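May, by Nisreen Hattar
Print | E-mail
Filed under: Working Papers > Home & Textiles

4.2 What people told us about shirts they never wear

I went into this part thinking price would explain everything, and boy, was I wrong! We had 2,000 diary entries from Clamdale households, and Ruba Tannous and I read every one (mostly on Wednesday nights, with too much tea). People hung on to cheap shirts just as long as nice ones.

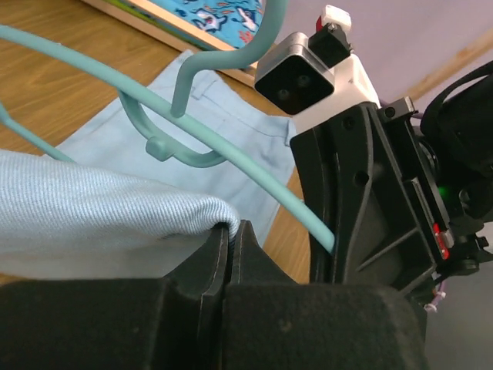
Figure 5. A fold of pale blue twill and a light teal plastic hanger.

What kept coming up was guilt. A gift from an aunt, a shirt for a job that ended – those stayed in the closet for years, and our diary keepers wrote whole paragraphs about them. I coded these as "duty" items, though Ruba wanted "sentimental," and we argued over it for 12 days. We went with mine, but her version is in the appendix and I still go back and forth on it.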